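Metero Karnthorpe Work Table in Dark Wood Grain: Six Months of Glue, Glitter and Scraps
By Ashley Treloar | June 2019
41 shares | 13 comments

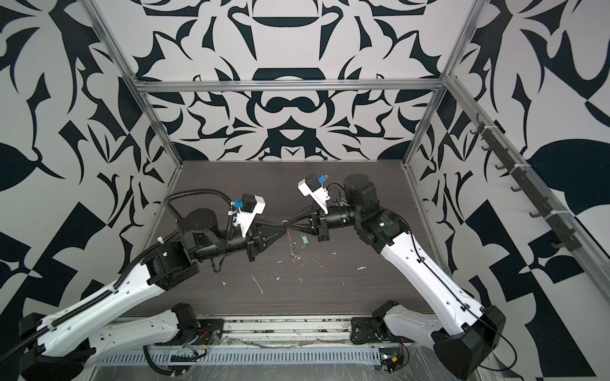 The dark wood-grain top with white scraps, golden-yellow bits and a little light-green tag-shaped thing on it.

So I bought the Karnthorpe back in January, after my old craft table finally gave up (one leg went, then another, and I spent a week gluing things with a phone book under the corner). I'd been going back and forth between this and the Plellwood for ages. The Plellwood is cheaper and lighter and comes in a pale finish that looked gorgeous in the catalog. My friend Glenys has one and loves it. But I do a lot of small paper and wire stuff, tags and key fobs and gift toppers mostly, and I had a feeling I'd want something heavier that wouldn't scoot around every time I leaned on it.

Well, it doesn't scoot! I can saw on this thing. I can lean my whole upper body on it and push a hole punch through thick card and it just sits there.

Let's talk about the color, though, because that's what everyone asks me about. I went dark. I love dark. It makes the room look grown-up and it hides ink and marker and the ring from a coffee mug. What it does not hide is anything pale. White paper flecks show up like stars. Same with yellow bits, same with thread ends, same with the little curly shavings you get when you trim a plastic edge. If you are a person who needs a surface to look clean while you're working, get a lighter one, seriously. I've made my peace with it, and there's a real upside: when I drop something small and light-colored I can find it right away. On my old cream-colored table I lost so many jump rings and white beads. Black beads are another story now, but I don't use many.

The wood grain is printed deep enough to look nice and shallow enough that crumbs of stuff don't settle into it. I was worried about that part. A dry paintbrush sweeps it clear, a wide one, the kind you'd use for trim. A damp cloth comes after if there's glue. Don't start with the damp cloth! Paper flecks turn to mush and then you're picking at them with a fingernail, ask me how I know.

Glue: white craft glue peels off in one piece if you let it dry overnight. Hot glue pops off. Super glue left a dull spot near the back that I've covered with my pencil cup, and Metero's customer service (I wrote to them, a nice man named Detlef Heitmann wrote back) told me to try a plastic polish. I tried it. It's a slightly shinier dull spot.

The metal rail across the front is my one real argument with it. It looks smart and it protects the edge, and I bang into that edge constantly, so fine. But it's chilly on your forearms in winter and it makes sweeping scraps straight into a trash can trickier than it should be. I've started sweeping to the side. Samuele Palumbo over at the Bedoya craft swap told me he stuck a strip of felt along his and he's very happy with it. I keep meaning to.

Assembly took me an afternoon, with one break to be cross about it. The instructions are all pictures and step 3 is drawn from underneath, so I put a bracket on backward and had to undo it. Get a second person for flipping it over. I didn't, and my back had opinions for days.

Things I'd like to see on the next version: a softer front edge, a shallow tray for the tiny stuff, and a matte option for the dark finish. Under my lamp the current one gets some glare when I'm threading anything thin. I turn the lamp toward the wall and that fixes most of it.

Would I buy it again? Yes, in the same color too, flecks and all. I'd wait for a sale, mind you. Mine went down in price the week after it arrived and I'm still a bit sore about that.

If you've got the Plellwood and you do messy paper work on it, tell me how the pale top is holding up with ink. Glenys only does jigsaw puzzles on hers so she's no help.

13 comments | Share this review

Recent reviews
Hole punches for thick card, compared
Ivone Falcão on cheap thread snips
Bedoya bead trays: worth the shelf space?

We use cookies to remember your preferences. By staying on this site you accept our cookie policy.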